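Rimomside Household Waste Survey, data card

Version 2, released 26 Aug 2025. Maintained by the Halvorsen office; contact Roswitha Eder.

The set holds weekly kitchen waste weights from 200 households in Rimomside. Weights are in grams, one row per household per week, over 24 weeks.

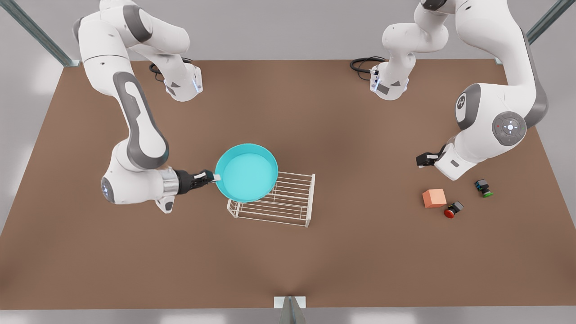

Weeks in which a household was away are left blank – they should not be read as zero. Street names have been removed. Records for July were entered from paper forms and may contain rounding.

Reuse is permitted with credit to the survey.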